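Search media releases Enter keyword Go

11/19/20
By Peninah Lukumay

Reken publishes wrapping method for small wooden boxes and patterned panels

Reken has released a packing method for small wooden boxes fitted with decorative panels, the first document in its Louro series on packing household and office pieces. The method applies to boxes with finished outer faces, an internal compartment and one or more panels either fixed to the front or sitting proud of the body. It replaces the general wrapping sheet that Reken has supplied with its film since 2014.

The general sheet treated every box as a plain rectangular carton. Boxes with a projecting board do not behave that way under stretch film. Tension gathers at the thin edge of the board, the film lifts beside it, and the lower half of the box ends up with more layers than the upper half.

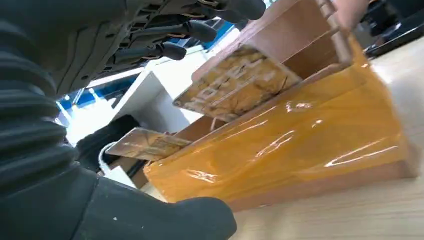
Peninah Lukumay

On a brown wooden box with marble-patterned panels, coloured translucent film over the lower portion leaves the timber visible as an amber tone. The film edge curls slightly where it meets the projecting board. Under the Louro method, this junction is treated as a separate step. The packer brings the film up to the board, turns the loose edge under by hand and continues on the far side at reduced tension.

The method sets out the following sequence for a box of this type:

Wipe down all outer faces and allow them to dry. Check the interior compartment and remove any contents.

Tilt the box and start the film at the bottom edge. Keep one hand on the upper edge for the whole of the first pass.

Work upward in overlapping passes, stopping below the fixed front panel. Wrinkles in the lower passes are acceptable. Wrinkles across a raised panel edge are not, and the pass should be redone.

Cover the panel face with tissue before any film crosses it. Do not apply tape to a patterned surface.

Label the finished parcel on the base.

Coloured film is specified for the first layer on timber. A clear second layer may be added for transport. The two are easily told apart at unpacking, and the person opening the parcel knows when the blade is one layer from the finish.

"Most of the marks we see on returned pieces are made by the knife at the other end," said Amna Rind, technical lead for packing materials at Reken. "The coloured layer is a stop signal. When you reach it, put the blade down and peel."

Reken reviewed 1091 packing records in preparing the method. Of these, 147 noted a scuff, chip or adhesive mark on a decorative panel. The records were supplied by Nudell, which handles storage and office moves for Reken's trade customers. 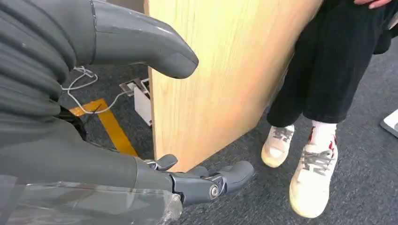
Canberra — August

The working area is covered in the second part of the document. Packing at floor level beside existing furniture is permitted on low-pile carpet, provided cables and outlet boxes at the foot of a desk or cabinet are kept clear of the wrapping path. A cable looped on dark carpet near a panel should be moved aside before the first piece is set down. Offcuts of clear film are to be collected as work proceeds, as crinkled film underfoot slides readily on carpet.

Side panels in pale timber finishes need their own check. The exposed edge of a panel shows rub marks sooner than the face does, and the bottom corner is the usual point of contact when a box is turned on the floor. The method calls for a folded blanket against that corner and a clear space on the side from which the film is fed.

The document runs to 7 pages and is available to trade customers in printed form. A stock of 3270 copies has been distributed to packing depots. A companion sheet for drawers and cabinet doors, prepared under the working title Trollura, is in draft — a release date has not been set.

Customers holding the earlier general sheet may continue to use it for plain boxes with no panels. It should not be used for pieces with raised or projecting boards.

Media contact: Peninah Lukumay, Reken Communications | © 2020 Reken. All rights reserved. | Back to top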